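4.2 Plot disclosure in reader reviews of domestic fiction

The corpus described in Section 3 holds 2,436 reader reviews of family-centred novels, all of them posted to Flornik or to the smaller site Cemar. Publisher copy for the same novels was taken from the Doller and Aoun catalogues. Each review was divided into a summary portion, in which the reviewer retells the story, and an evaluative portion, in which the reviewer says what they thought of it. Where the two were mixed in a single sentence, the sentence was coded as evaluative.

Most reviewers open with the summary. It usually names the main character, gives the household and its members, and then signals that something is wrong. Meals are a common setting for that signal, as they are in the novels themselves, and they were coded separately from other domestic settings such as the school run or the family holiday.

Figure 2. Open sandwich with sliced tomato on a bottom bun.

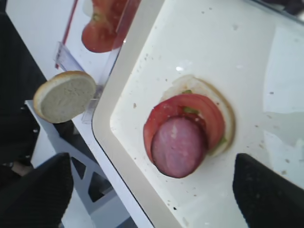

Washington Falcão
Published online April 24, 2025

Disclosure was scored against the publisher's blurb. A plot event already given in the blurb was treated as public, and a review repeating it received no score. An event missing from the blurb was scored by its place in the novel, early or late, using the chapter in which the reader first learns of it. This choice has a known cost. Blurbs in the Aoun catalogue are longer than those in the Doller catalogue and tend to give away the first turn of the plot, so a reviewer of an Aoun title can repeat more of the story before being scored at all. The comparison between publishers in Section 5 should be read with that in mind.

Late disclosure was less frequent than the earlier literature on crime fiction had led us to expect. Reviewers of family novels appear to protect the ending even when they dislike the book, and several who called an ending predictable still declined to say what it was. Where the ending was given, the review was usually negative and the disclosure served as evidence for a complaint, most often that a marriage had been repaired too quickly or that a teenage character had been dropped once the parents' story took over.

Warnings were coded as present or absent. A warning had to come before the disclosed event and be phrased so that a reader could stop. "Spoilers ahead" met the test. "I won't say too much" did not, and neither did a row of dots. Cemar lets reviewers hide a passage behind a button, and hidden passages were counted as warned whatever their wording. Flornik has no such feature, and its users write the warning out in capitals or leave several blank lines.

Two-sister and two-household plots gave the coders some difficulty. In these novels the blurb often presents the households as equals, while the book gives one of them far more pages. A review that corrected the balance ("it's mostly about the older sister") tells a prospective reader something the blurb withholds, yet it names no event. After discussion these statements were placed in a category of their own, labelled structural disclosure, and left out of the main score. They were found in both positive and negative reviews. In positive reviews they were framed as advice on what to expect; in negative ones they were framed as a fault in the marketing.

A trial set of about 1,000 reviews was coded first and used to settle the definitions above. The trial reviews were then recoded with the remainder under the final scheme. Reviews with a summary portion shorter than 18 words were kept in the corpus but given no disclosure score, as they rarely contained an event of any kind. 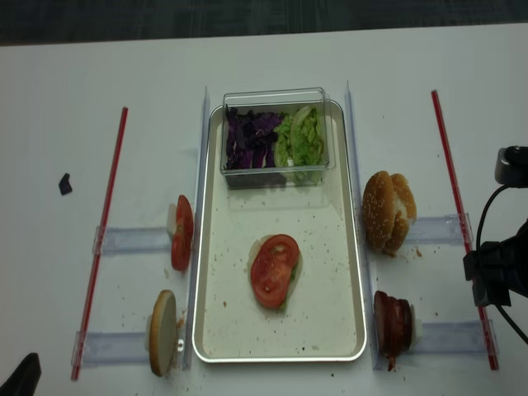

Does a review that repeats the blurb count as a spoiler?

Under this scheme it receives no disclosure score, however much of the plot the blurb gives away, and is grouped with reviews that mention no plot events.

The effect of that grouping was checked by separating the 2 kinds of review and running the comparison again. The order of the sites did not change. Reviews that repeated the blurb were longer on Flornik, where many users paste the publisher's copy above their own remarks, and pasted copy was removed before the length of the summary portion was measured. Paraphrased copy was left in place.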